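Hukent Heavyweight Blank Tee - adult, short sleeve

Home / Blanks / T-shirts / Heavyweight

Item 953. Sold singly or in packs of 11. Solid colors, no pocket.

In stock, most sizes. Youth sizes are on a seperate page.

The tee we sell the most of, by a long way. Thick cotton, boxy through the body, sleeve comes down close to the elbow on most people. Made for printing but plenty of customers just wear it plain. Ribbed neck that holds its shape. Side seams, so it hangs straight after a wash and doesn't twist around to the left like the cheap tubes do. 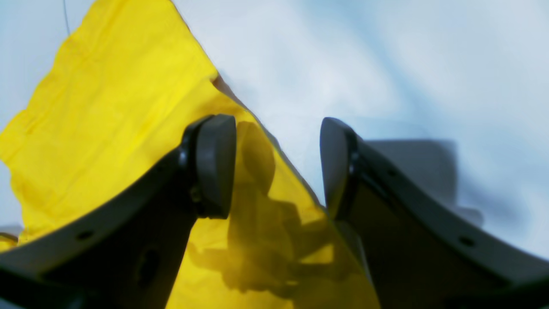 Hatsue Yagi
Blanks buyer, Flornar Print Supply

Updated this page in August when the new dye lots came in. Quick rundown of what changed and what didn't.

Fabric is the same. All cotton in the solids, cotton and polyester in the heathers. The heathers shrink less. If you're mixing solids and heathers for one group, wash one of each before you commit to sizes, please. We get this call every summer.

Neck is slightly narrower than last year's. Good for most people, tight for anyone who hates a snug collar. Myklebust still makes the wider neck if you want it, see their crew tee under Midweight. Thinner cloth, though.

Label is tear-out now. Pull it sideways, not down. Down leaves a little stub in the seam and then you're picking at it with tweezers.

SIZES

Small to 3XL. Runs true in the body, a bit long in the back. Between sizes, go down if it's getting tucked in, up if it's for work. Chest measurments are taken flat, armpit to armpit, so double them. Compare with a shirt you already like. Don't measure yourself over a sweater.

PRINTING ON IT

Screen print: very good. Smooth face, takes fine lines. Light ink on dark colors wants an underbase.

Transfers: fine. Pre-press first to get the moisture out. Heathers scorch faster than you think, so drop the heat and test on an inside hem.

Embroidery: left chest is fine with a cutaway backing. Big filled designs will pucker. Put those on a sweatshirt.

Script and long team names: keep it inside the middle of the chest. Run it armpit to armpit and you lose the ends every time the thing gets folded, looks odd on a shelf and worse in a shop window.
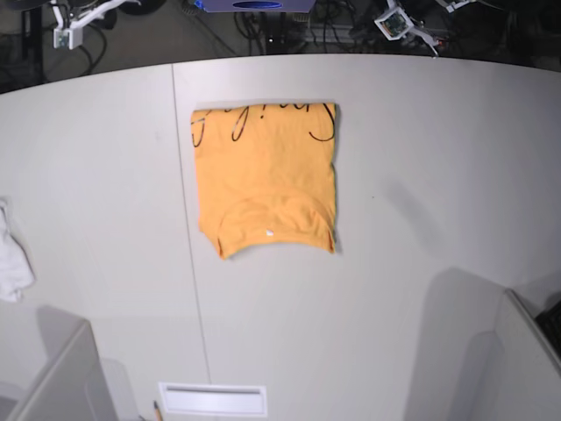 Ottar Kvam wrote in to say the 2XL came up shorter than the XL in his last order, both solids, and he'd like to know if that's normal or a bad batch. Same wash, same dryer, he says, and the XL is still fine. He'd buy them again but wants it sorted first.

Not normal. Two sizes got swapped on one run, we've pulled what was left. If yours has the old sew-in label and came up short, send it back and we pay the postage. No need for the packing slip, order number will do.

COLORS

White, black, navy, bottle green, brick, sand, sky, and the brights. The brights are where people get caught out. They look close on a screen and not at all close in your hand. Order a swatch card if it has to match a logo or a school color. Cards are free with any order, otherwise you just pay shipping.

Also: dye lots. We try to ship one order from one lot. Reorders we can't promise. If you're outfitting a team and you think you'll need 3 extra, buy the 3 extra now.

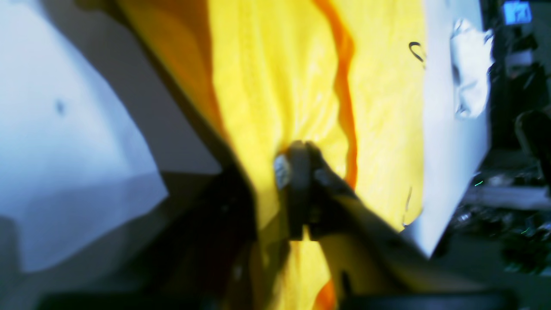
Wash brights alone the first 2 times, cold, inside out. After that they can go in with anything simliar. No bleach on any of them, whites included, it goes at the neck rib before anything else. Tumble low or hang. Iron the inside, never over a print.

FOLDING FOR SHELF OR MAILER

Packs come flat folded with no card and no pins. Sides in to the middle, sleeves back over, then hem up toward the collar. Fits our medium mailer without a second crease across the print. Leave fresh prints overnight before folding. Plastisol will stick to itself if it's stacked warm. 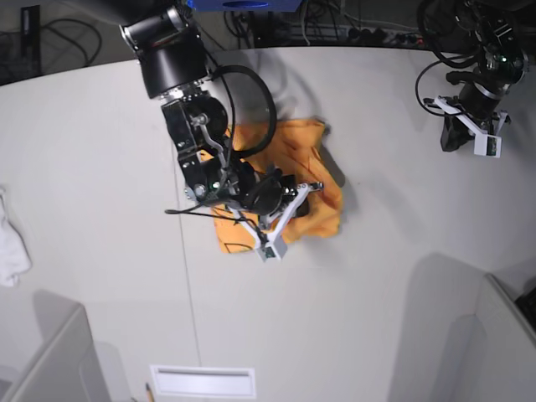
SHIPPING AND RETURNS

Orders in before 2 p.m. go out same day from the Fakcombe warehouse. Packs ship in one carton, singles in a mailer. Pick up at the Fakcombe counter is free, bring the order email.

Returns on unprinted, unwashed shirts only. Once there's ink on it, it's yours, unless the fault is in the fabric. Holes, bad seams, wrong size in the bag: tell us before you print the rest of the pack.

Bulk quotes: ask for Seo-ah Wi at the trade desk. Have your sizes broken out by color or she'll have to send it back to you.

Goes with: Hukent zip hood, Myklebust crew tee, medium mailers, swatch card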